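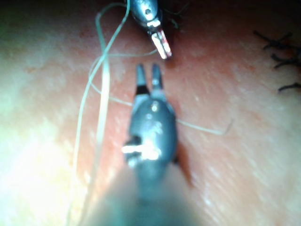

Issue 19, page 2

Speaker notes, Clovetach open day talk

Start with the visit. We went to the Skirano lab in February to see suturing done with robotic instruments. Say up front that I'm not a surgeon. The talk is 90 minutes with questions, so keep this part short.
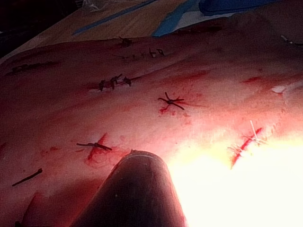 Dark sutures, and one pale one at right.

Explain the two tools. One passes, the other takes – pause here and let people picture it. Thread handling is what visitors asked about most. Mention the Jekik training course.

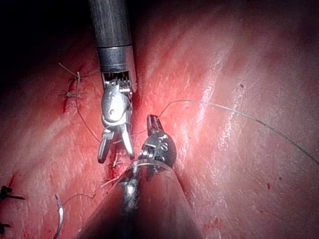
Then go on to practice time. Skirano's log had 2858 stitches in it when we visited, all entered by hand. Slow work, and they said so.
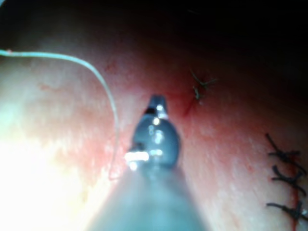

Türkmen wrote back after the visit that knots matter less than spacing, and that beginners pull too hard. Read that out, then take questions.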